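Ketilsson Hausverwaltung - Kaution und "Servicepauschale" normal?

urulia_sued
Hallo zusammen, wir schauen uns gerade eine Zweizimmerwohnung in Zelstead an, 45 qm, 600 Euro kalt. Verwaltet wird das Ganze von Ketilsson. Im Vertragsentwurf steht neben 2000 Euro Kaution auch noch eine "Servicepauschale", fällig vor der Schlüsselübergabe. Kennt das jemand?

Dachkammer8
Für den Preis in der Lage wäre ich schon mal misstrauisch. Und 2000 Euro Kaution sind bei 600 kalt zu viel, drei Kaltmieten sind die Grenze. Das kann jeder ausrechnen, eine Verwaltung erst recht.

mietfuchs
Naja, 200 Euro drüber, das kann auch ein Tippfehler sein. Ich wohne seit acht Jahren bei Ketilsson und hatte nie Ärger. Ihr tut hier immer gleich so, als wären alle Betrüger.

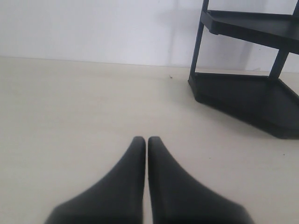

urulia_sued
Muss ich die Kaution komplett vor dem Einzug zahlen?

Dachkammer8
Du darfst in drei gleichen Monatsraten zahlen, die erste zu Beginn des Mietverhältnisses. Steht so im BGB, § 551, da kann der Vertrag reinschreiben, was er will.

mietfuchs
Stimmt, aber wer gleich mit Paragrafen kommt, kriegt die Wohnung halt nicht.

Enum
Schönes Argument - also lieber alles unterschreiben und hoffen? Wofür die Pauschale sein soll, steht vermutlich nirgends. Lass dir das schriftlich geben und überweise vorher keinen Cent.

urulia_sued
Im Entwurf steht nur "Service", sonst nichts. Hab heute um 8 Uhr hingemailt, bisher keine Antwort.

Dachkammer8
Wundert mich nicht. Falls was kommt, stell den Wortlaut mal hier rein.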